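Arnach (2018) — does the second half hold up?

reelkeeper
February 23, 2019
Finally caught Arnach last night. The first hour is strong. The brother comes home, nobody wants to talk about the farm, and you can feel the whole family waiting for it to blow. Then the story moves to Tultville and it turns into a court movie.

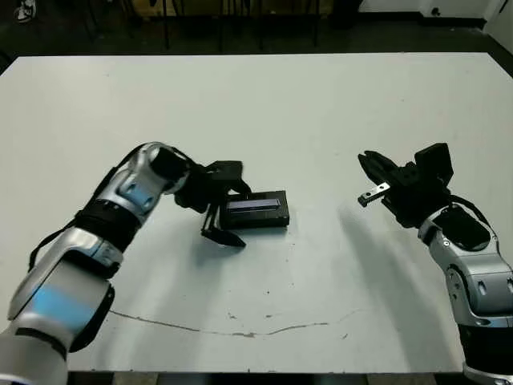
I don't mind court movies, but the mother drops out for 30 minutes and she was the reason I cared. When she comes back the sale is already done. Did I miss a scene?

pell2259
You didn't miss one. She signs the papers off screen. I thought that was the right choice. We already know she'll sign from the dinner scene.

reelkeeper
Knowing it and seeing it are different. The movie spends longer on the lawyer parking his car.

oldmatinee
Agree with reelkeeper. Sheehan had the same problem, all setup and then a jump to the outcome. Same editor on both, I think.

pell2259
Sheehan is a mess, I'll give you that. Arnach is slow on purpose. The parking scene is where he decides to drop the case — watch his hands.

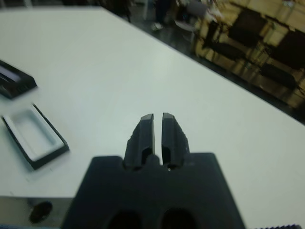

Close-up, black gripper over the white table

oldmatinee
I watched it twice and didn't get that from his hands. If he's made up his mind there, why does he argue for another 2 scenes?

cukari_fan
Try Cukari if you want this kind of family story with the mother kept in the middle of it. Shorter too. Our local place is showing it in March.

reelkeeper
Thanks, will look for it. I'd still give Arnach a mild yes for the first hour.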